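Dotason Shape Blocks: README and notes on the pieces

Posted 11/13/21 by Hashini Sheikh

Filed under: Printables > Toys & Learning > Sorting Sets

## What you are getting

Dotason is a set of small colored blocks for sorting, stacking and finding under the couch in August. The download has the model files, the printing notes, a sheet of sorting activities and this README, which I am told people read after the first batch has gone wrong. Welcome.

The shapes are plain prisms and cylinders. There are no faces on them, no letters, and no cheerful animals. We had a long talk about cheerful animals and I won.

## Folder layout

 dotason/
 README.md
 LICENSE.txt
 shapes/ model files, one per shape
 activities/ sorting sheets, letter size
 notes/ Khôi's measurements, unedited
 old/ please don't

The `old/` folder is from the Gultholm version, when the cylinders were a hair wider than everything else and wouldn't share a box with their own family. It stays in the download so that anyone who printed from it can match their pieces. If you are starting fresh, leave it alone.

## Shapes and colors

Each shape comes as its own file and you pick the color by picking the filament. The activity sheets assume red, yellow, blue and green. If all you have is gray, the shape sheets still work and the color sheets become a philosophy course.

| File | Shape | Notes |
|---|---|---|
| cyl_solid | cylinder, closed | stands well, rolls better |
| cyl_open | cylinder, hollow | quick to print, popular as a hat |
| pent | pentagonal prism | the one adults miscount |
| hex | hexagonal prism | the other one adults miscount |

Pentagons and hexagons are in the same set on purpose. Trinh Đinh teaches the four-year-olds at Nimevport and asked for two shapes that can't be told apart by a glance from across the room. The kids pick them up and run a thumb around the sides. The grown-ups say "hexagon" with great confidence and are right half the time.

## Setting out a board

Use something flat with a bit of grip. Carpet is hopeless. Trays with a raised lip are fine until somebody wants to reach the back row, at which point the tray becomes a seesaw.

Put the blocks toward the far side and leave the near side bare, so there is somewhere to work. For the first activity, group them loosely by color. They don't have to line up. Trinh says a perfect row looks like a display, and children who have been to a museum will stand there with their hands behind their backs.
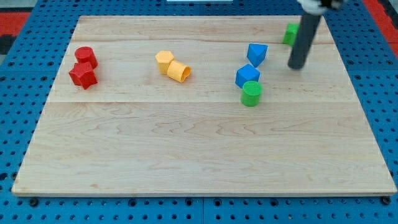 Mix heights of difficulty as you go. A cylinder on its side is a different problem from a cylinder on its end, and a surprising number of children will tell you it has become a different shape. Let them argue it out. The sheet called `same_or_not` is built around that argument and usually takes up the whole session.

A hollow cylinder next to a closed one starts the second argument, about whether a thing with a hole in it is the same as a thing without. Timo Ackermann held out for "no" through an entire lunch. Timo is our proofreader and is forty-one.

## Activities in this release

- `by_color`: the easy one. Match pairs, then match piles.
- `by_shape`: ignore color completely. Harder than it sounds if you are four, or if you arranged them by color yourself five minutes ago.
- `same_or_not`: see above.
- `whats_gone`: cover the board with a dish towel, take one away, lift the towel. Play it last. They will want to go again, and then they will want to hide you.
- `in_front_behind`: put one block close in front of another and ask what can be seen from each chair. Needs at least two chairs and some patience about whose turn it is.

## The trial records

`notes/trials.csv` has 3,675 rows. Each row is one placement: shape asked for, color asked for, shape handed over, color handed over, and a comment. We collected them over 18 sessions at Nimevport. Of the total, 455 have something in the comment column, and 1,118 come from `whats_gone` alone, which says a lot about who was choosing the activities.

Columns:

- `session`: number only. No dates, no child names, no initials. Please don't ask for them.
- `asked_shape`, `asked_color`
- `given_shape`, `given_color`
- `comment`: typed as heard, mostly by Khôi Đồng, whose spelling of the word "cylinder" changes as the morning goes on.

Known problems: session 6 swaps the two color columns in places. Session 11 has a block recorded as "purple." We do not own a purple block. We have looked.

Blank cells mean the person typing was busy. They don't mean the child gave no answer, so don't score them as wrong. Somebody did this in a draft and the whole of session 9 looked like a national emergency.

## Printing notes

Print the prisms standing up. The sides come out with fine lines in them, and I would leave those alone. Hòa Đàm sanded a full set smooth and the blocks were lovely and impossible to hold onto.

Don't scale the files down. If you want them for a child who still puts things in their mouth, don't use this set at all. Check every size against your local rules for small parts before you hand anything over, and keep an eye on the box while it is open.

The Ristić storage box, sold separately by someone else, does not fit them. We get mail about this. It was designed for a different set, and the resemblance in the lid is an accident.

## Changes

- Current: cylinders narrowed to match the prisms. `in_front_behind` added. Two typos in `by_shape` fixed, one put back by mistake.
- Previous: first release under the Dotason name.
- Before that: Gultholm. See `old/`, or preferably don't.

## Using and sharing

Print them, give them away, use them in class. Please don't sell the files. If you use the trial records in something you publish, credit the Dotason set and mention the session 6 problem, so the next person doesn't spend an evening discovering it.

Corrections go to Hòa, who keeps the master files. Complaints about cheerful animals can come to me.

© Dotason Shape Blocks | Contact | Back to top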